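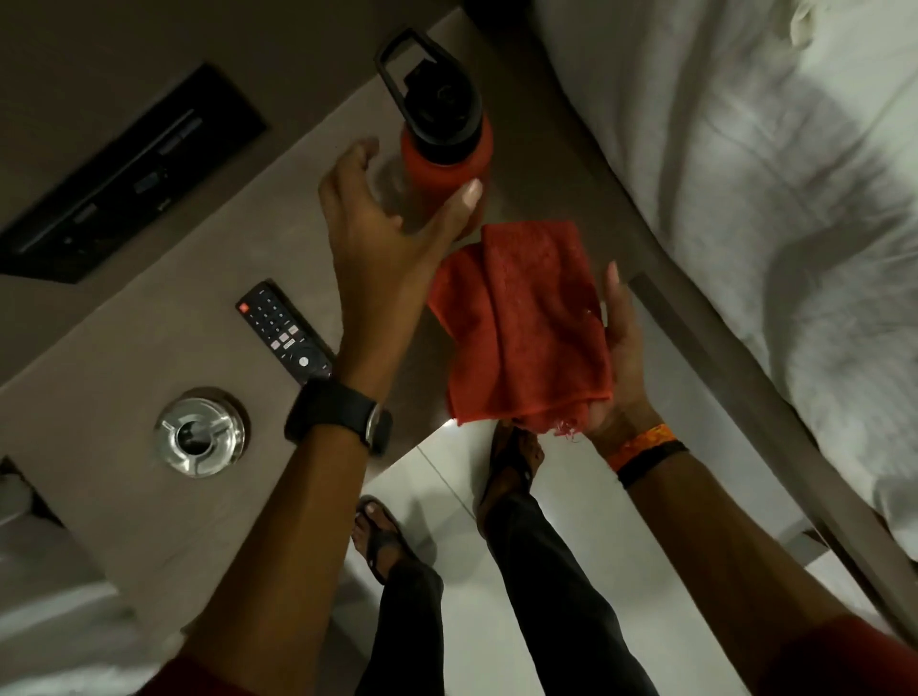
You should not freeze bread and then call it fresh, wrote Pejman Sharifi under my last post, and if a customer finds out, you will lose him and also his mother. I have read this comment many times now. I wanted to answer below it, but the answer became long, so I am making a post of it.

First, to be exact about what we do. We don't freeze baked bread. We bake the rolls until they have their full size and a skin, but almost no color, then we cool them, then we freeze them. The café finishes them in its own oven in the morning. In English this is called part-baked, or par-baked, and I have seen both on invoices. In my language we have one word for it and it is not a very nice word, it is close to "unfinished homework."

When I started at the bakery in Adgate I was of the same opinion as Pejman. I came from a shop where everything was sold before noon and what remained at two o'clock was given for chickens. A freezer in a bakery was for the butter and maybe for raspberries. So when Teodora Lazarević told me that the new line would be only part-baked rolls, I said politely that I would prefer to stay on the tin loaves. She said politely that the tin loaves didn't need me.

The reason for the new line was Guerra, the café at the station in Dovia. They open at half past five. To bring them bread that is really fresh at half past five, the van must leave us at a quarter to five, the rolls must be out of the oven before four, and the dough must be mixed by somebody who went to bed in the afternoon. We did this for one whole winter. The rolls were good when they left us. But they travelled warm, in closed crates, and a warm roll in a closed crate makes its own rain. By the time the café had opened the second crate, the crust was like a glove. They complained and they were right to complain.

So the honest comparison is between a part-baked roll which is finished ten minutes before somebody eats it, and a fully baked roll which was finished at four and sat in its own steam. I have eaten both many times, with butter and without. I prefer the first one. I didn't expect to write this sentence.

Now about how it is done, for the people who asked me in August and got only a short answer.

The dough has to be changed a little. In the beginning we used the same dough as for the daily rolls and only took it out of the oven early. This is what everybody tries first, I think. The rolls looked beautiful on the rack and after half an hour they had wrinkles on the sides, like an old apple. The inside was still too soft to carry the outside. We took down the water, not by much, and we gave the dough less time in the proofer. A part-baked roll should go into the oven a bit younger than you would like. If it is fully proofed it will rise very proudly and then sit down.

Then there is the heat. Our oven is a Dotitz deck oven, older than some of my colleagues, and it has strong opinions about its left side. For color you want it hot. For part-baking you don't want color, you want time, so we go lower and use plenty of steam at the start. The center of the roll must be properly set. I was taught to test it by pressing with the thumb and waiting to see how it comes back, but Teodora insists on the probe, and she writes down the core temperature for every batch in a blue notebook. I found this excessive for a roll. Then we had one batch with a wet line at the bottom, all of it from the first load on a Tuesday, and it was the notebook that showed us the oven had not recovered its heat after the weekend cleaning. My thumb had found nothing wrong with them.

Cooling is the part where I made most of my mistakes. You can't put a warm roll into the blast freezer and hope. The steam that is still inside goes out to the crust, it freezes there, and later in the café's oven the crust comes off in small flakes, like paint. We call this "the shell" and it is the thing customers complain about the most, more than taste. We let them stand on open racks for 60 minutes before they go in. I have tried shorter. I have tried with a fan, too, and the fan dried one side so badly that the rolls were crooked. Also you can't let them stand for too long, they lose water every minute they are outside, and this water doesn't come back. In summer, when the room is hot, we look more at the temperature of the roll and less at the clock.

Packing is boring but I will mention it. The bag must be closed immediately and the bag must be thick. There was one month when we bought a cheaper bag, and the rolls from that month had a dry, white, chalky ring on the bottom. Kastriot Yordanov, who drives for us and eats whatever he is given, refused one. After this we went back to the old bag.

We make 800 rolls in one session and this is enough for Guerra and for two smaller customers, with something left for the weekend. The line runs in daytime. I would like Pejman to consider this point also. For eleven years I got up at one in the night. My daughter knew me mostly as a person who is asleep and must not be disturbed. Now I start at seven and I see the people who work in the office, they have faces and they bring cake on birthdays. I don't say the bread is better because the baker has slept. But I make fewer errors with the salt.

About calling it fresh. Here I think Pejman is half right, and I told the same to Teodora. The first label draft from the office said "freshly baked" in big letters. I didn't like it. Baked in the café this morning is a true thing to say, since the last part of the baking happens there. "Fresh from our bakery" is not true, it came from our freezer. Viorica Atanasov, who does our labels, changed it after some discussion to "finished in our oven every morning," and she gave this text to the café for its small sign. Guerra were not sure about it. They thought customers would ask questions. Some did ask, and the girl at the counter explained it, and they bought the roll.

There are things which I think should not be part-baked at all, and I want to write them down so that I don't look like a salesman. Rye is one. A heavy rye bread gets better for two days by standing on a shelf, so there is nothing to win. Anything with a thick, dark crust is another, you can't build such a crust in ten minutes in a café oven, you only get the color and under it something leathery. We tried a large country loaf, 30 of them, and the finishing took so long that the inside was dry before the outside was ready. Those went home with us and I made bread dumplings until my family asked me to stop. Flatbread we also left alone. Drita Janevski, my first boss, used to say that a flatbread is old when it has reached the table, and I will not argue with her, not even on the internet.

And the café must do its work correctly, this is the weak place in the whole system. I wrote a page of instructions for them. Preheat the oven for real, don't put the rolls in while it is still climbing. Leave them to thaw first, in the bag, closed. A little water on top. Don't open the door to look. After the oven, a rack or a basket, and never a plastic box with a lid. The first week I went there in the morning to watch, and they had put frozen rolls directly into a cold oven, all trays full, and then switched it on. The rolls were hot and pale and tasted like a warm towel. I moved some trays, we waited, we did a second round. The manager ate two while standing and didn't say anything, but he ordered for the next week the same quantity and added the small seeded ones.

Price, as two readers wanted to know. A part-baked roll costs us more to make than a fully baked one. There is the freezer, the electricity for the freezer, the thicker bag, and the café has to pay for its own oven time. We save on the night pay and on what is thrown away. Under the old system the café sent back bread every day and we gave credit for it. In the last month of the winter system we took back 117 rolls in one single week. Now they take out of the freezer what they need, and if it rains and the station is empty they bake a smaller tray. I can't publish the whole calculation, it is not mine, but it comes out a little on the good side.

So, Pejman, I understand the comment, and I would have written it myself some years ago. If you pass through Dovia, go to Guerra before eight, when the second tray comes out, and take the plain one, the seeds hide too much. Tell me what you think of the crust, especially at the sides, where I am still not satisfied.

Next time I will write about the seeded ones and how we make the seeds stay on in the freezer. At the moment they mostly don't, and the bottom of every bag looks like a bird feeder. I have an idea with a thin flour paste, but I want to run it for a few weeks before I say anything.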